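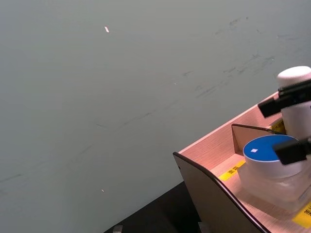
Ülle Grīnberga objected at the mid-term review that a divided tray only pays off if every item goes back into the same section, and she asked for the return rate to be reported next to the packing time. Both are given below.

3.2 Tray layout

The tray is an open box with an upright divider. Containers are stored standing, and yellow labels are kept on the floor of the box. The tall white bottle stands toward the back, behind the container with the blue lid, so the lid and its white label can be seen from above.

3.3 Results

Layout B was packed 103 times at the Zisville bench. Items went back to the assigned section in 100 of these trials. In 2 of the other three the bottle and the lidded container were swapped - the remaining one was a label left on the tabletop. Packing times are in Appendix A. Layout A was dropped after the pilot and is not compared.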